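Extending the wash-out period on a Nallow 603 softener

Kosmas Politis
Regeneration set to 2 am, hardness dial at 17. The unit draws brine correctly and refills to the float line, but the first water drawn in the morning tastes of salt. Resin is original. Is the rinse stage too short, or is the valve leaking between chambers?

Theresia Lehner
Check the drain line before touching the settings. A kinked hose slows the rinse and leaves brine in the resin bed. Put the valve into manual rinse and time how long it takes to fill a bucket. Mine was set at 20 minutes from the factory and that was enough once the hose ran straight.

If the flow is good, look at the injector screen. It pulls out with pliers – shut the bypass first – and rinses clean under the tap.

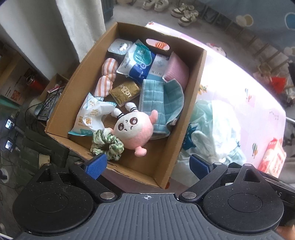
Gebhard Auer disagreed about the screen: a blocked one reduces brine draw, and the question says the draw is correct. He would look at the drain flow washer instead, as scale on it restricts the rinse without affecting much else.

Nnamdi Uzor
Had this, replaced the seals, went away. Seal kit from Sivance, cheap enough. Grease them with silicone only.

Kosmas Politis
Drain hose was pinched behind the cupboard. Straightened it and ran a manual cycle. Will test again tomorrow morning before ordering seals.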